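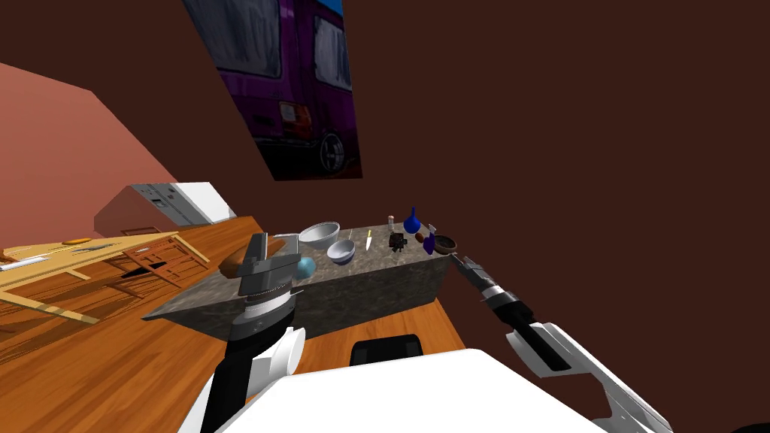
Page 5

Horholm Mini Food Processor, reviewed by Vivek Shukla

I make a lot of no-bake desserts, mostly date and nut crusts with some kind of cashew filling on top, and my old blender finally quit in March in the middle of a batch of almond butter. Skedico had the Horholm mini processor on sale and I have been using it since then.

The bowl is small. It holds enough for one crust in a regular pie dish if you do the nuts first, tip them out, and then do the dates. If you put everything in together the dates ride up over the blade and sit there. I cut them in half now and soak them for ten minutes in warm water, and they go down fine.

Nuts are what it does best. Pecans and walnuts take a few pulses. Almonds take longer and you will get a few big pieces no matter what, so I pick those out and run them again. Dry coconut turns to a good coarse meal. I would not try to make flour in it.

Cashew cream is where I had trouble. After an overnight soak and five minutes of running, with stops to scrape the sides, mine was still a little grainy. It was fine in a chocolate layer, where you don't notice, but in a plain lemon one you do. My sister has the Rastogi, a tall blender that cost her roughly 80 dollars more, and hers comes out smooth. If fillings are most of what you make, get that kind of machine.

There are 2 speeds and a pulse button. I have never used the low speed for anything except stirring cocoa into melted coconut oil. The motor gets warm with thick mixtures and the booklet says to let it rest between runs, so a full cake takes some patience. It is loud, too. I don't run it after the kids are in bed.

Cleaning is easy. The bowl and lid go on the top rack and the blade I do by hand. Date paste gets into the groove under the lid and needs an old toothbrush. The rubber ring pulls out, but it is fussy to get back in, and if it is not seated the lid won't lock and the machine won't start.

The cord is short. Mine barely reaches from the outlet to where I like to work.

I would buy it again at the sale price for crusts, energy balls and chopped nuts. At full price I would look at the Falldale first, which has a bigger bowl.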